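Parkomik Demonstration Days
Astari dual-arm household unit: what is shown and how to book

Home / Equipment / Household handling / Demonstration days

The Astari is a two-armed mobile unit for domestic and light commercial handling work. It is sold and supported in this region by Parkomik and can be seen running at our demonstration room, Bhattacharjee Building, first floor. Sessions are held through February, morning and afternoon. Each lasts 40 minutes, with time for questions at the end.

A demonstration is not required before purchase, but we recommend one. The unit's working speed and reach are easier to judge in person than from the data sheet.

What is demonstrated

Each session covers three tasks from the standard task library: folding flat cloth, moving tableware between a low shelf and a worktop, and cord handling. Visitors may ask for a fourth task if it is given at the time of booking. Tasks that need new training cannot be added on the day.

The unit runs from its own battery throughout. Pieter Van der Linden operates the console and will stop the unit at any point if a visitor wants to look at the grip or the wrist position. The emergency stop is on the rear panel and on the hand pendant. Visitors are shown both before the arms are powered.

Cord handling

Cord handling is the newest task in the library and the one we are asked about most. Long mains leads are difficult for a two-finger gripper. They twist, they fall across themselves, and the free end moves when the middle is pulled. The Astari learns the task from recordings of people doing it by hand, taken from head height so that the view matches the unit's own camera. The method is the same in each: one hand holds the gathered loops, the other draws out a single strand, and the plug end stays on the floor until it is needed.
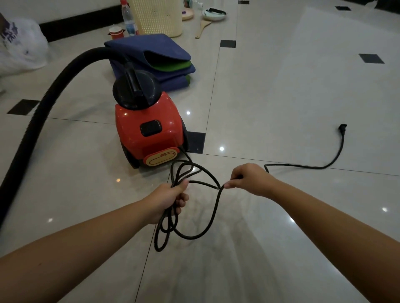 Cord handling by hand, with a canister appliance on a tiled floor.

Recordings are made on ordinary floors with household goods left where they are. Polished tile is included because ceiling lights reflect in it as bright points, and these can be mistaken for small objects if the training set contains only matt surfaces. Dark cords on pale floors are the easier case. Dark cords on dark carpet are in the current release but are slower, and the session does not include them unless requested.

Dilruba Khondokar leads the recording work and is present at most afternoon sessions. Questions on training data, file formats and site recording should be kept for her.

Specification (demonstration unit)

Model: Astari, floor version
Arms: 2
Fingers per gripper: 2, replaceable pads
Task library: release 1203
Tasks in library: 30
Camera: head-mounted, fixed
Power: internal battery, mains charging dock
Control: console and hand pendant
Cord types supported: round mains lead, flat mains lead
Cord types not supported: coiled telephone type, chain, wire rope

The arms are supplied with standard pads. Soft pads for thin fabric are a separate order line – ask for the Nururero pad set. Both kinds can be handled at the session.

Known limits

The unit will not pull against a fixed load. If a cord is trapped under furniture or a wheel, it stops and reports a fault. It does not insert or remove plugs, and this function is not planned for the floor version. Wet floors are outside the operating conditions.

Release of a tangled cord is reliable for open loops and simple twists. Closed knots are detected but left alone.

Attending a session

Places are limited by the size of the room. Please book by telephone or with the form on the contact page, and state the number in your party. Closed, flat shoes are required inside the marked area. Loose scarves and lanyards must be removed. Photography is permitted except at the console.

Nearly 200 people have attended since the room opened, most of them from care providers, hotels and equipment hire firms. Group sessions for a single organisation can be arranged with Janaka Cassim.

Quotations and lead times: Rizwan Seneviratne, Parkomik sales desk.
Spare pads, docks and service contracts: see Accessories.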